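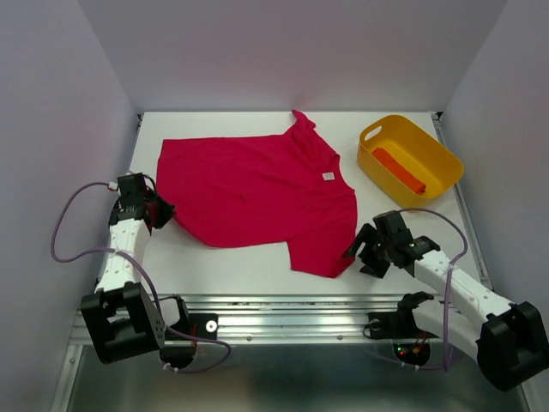 Report No. 3, page 1 of 2

Venddale Clothing Reuse Program
Progress report to the Flirmont Fund
2018-01-02

Period covered

This report covers the four months from the start of September. It follows the headings in the grant agreement, though I have put the results ahead of the activities. The last two reports spent most of their length on activities, and I doubt they helped anyone at the Fund decide whether the money was well spent.

Results against targets

The agreement asks us to put 2339 garments back into use over the life of the grant. In this period we logged 973. On paper that looks healthy, and the quarterly dashboard will show it in green. I would ask you to read it with some care.

"Back into use" is recorded when a garment leaves our door. It may have gone to a shelter, a school clothing closet, the Gevadau resale shop or a walk-in visitor. We do not know how much of it is worn. The Gevadau shop tells us when it sends unsold stock to the rag merchant, but it does not tell us which pieces came from us, and the other outlets keep no record at all. The target was written before I took over this program, and I would not have written it that way.

T-shirts are the clearest case. They are the bulk of what people give, they are easy to sort, and they raise the count quickly. They are also what every outlet already has too much of. Coats, work pants and children's shoes are what the outlets ask for, and we are short of all of them. A program that chased the target would do nothing but T-shirts, and for part of the fall ours came close.

Collection points

We opened the Salazar Street drop-off in September as planned. It brings in more by weight than the other two sites together. It also brings in more that we have to throw out: damp bags, single shoes, bedding we are not allowed to accept. We put up a larger sign. I see no difference so far, and I would not expect a second sign to do any better.

The pickup service for apartment buildings has not started. The original plan assumed building managers would give us a locked space on the ground floor at no charge. Two said yes and then stopped answering. One offered a space for $40 a month, and we have not taken it up, as there is no line for rent in the budget.

Sorting and presentation

Sorting is keeping pace with intake, apart from the two weeks after Thanksgiving. Folding to one standard width was brought in at the request of the resale shop, which wants stock that can go straight onto its shelves. It slows the tables down. The shop believes that neatly folded pieces sell better. It may be right, but it has shown us no sales figures, and I would like to see some before we make this permanent.

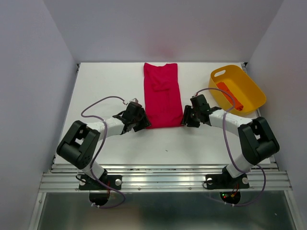
Gevadau wrote back after reading a draft of the section above, and asked that its answer be included: "We can't give you sales by supplier because our register doesn't work that way. What we can say is that our staff used to spend the first hour of every delivery day refolding, and now they don't. If you stop, that hour comes back to us, and we would probably take less from you."

I accept the point about the hour. It is still an hour moved from their payroll to our grant, and the Fund should know that it is paying for it. We have agreed to keep the fold for shirts and knitwear until the spring and to drop it for pants.

Repair workshops

We offered 30 places on the mending course and filled them all within a week. Attendance fell after the second session. The feedback forms were very favorable, as they always are, being filled in by the people who stayed. I have asked for a short phone call to those who left, with one question: what would have kept you coming? We had reached only a few of them by the end of the period, and their answers were mostly to do with the hour of the class and the parking.

Budget

Spending is close to plan. Van costs are over, owing to a brake repair. Printing is under, owing to our not printing the leaflets. I propose moving the unspent printing money to the van and will send the request separately on your form.

Changes requested

First, we ask that the garment target be reported by type, with coats, pants and children's shoes shown on their own lines. This will make our numbers look worse for at least one period.

Second, we ask to put the apartment pickup on hold until we have a written agreement with at least one building. The staff hours would go to Salazar Street, where the bags need checking at the door while the donor is still standing there.

Third, the annual survey of donors asks how satisfied they are with the program. Donors are nearly always satisfied, having just emptied a closet. We would like to survey the outlets instead, and will send draft questions with the next report.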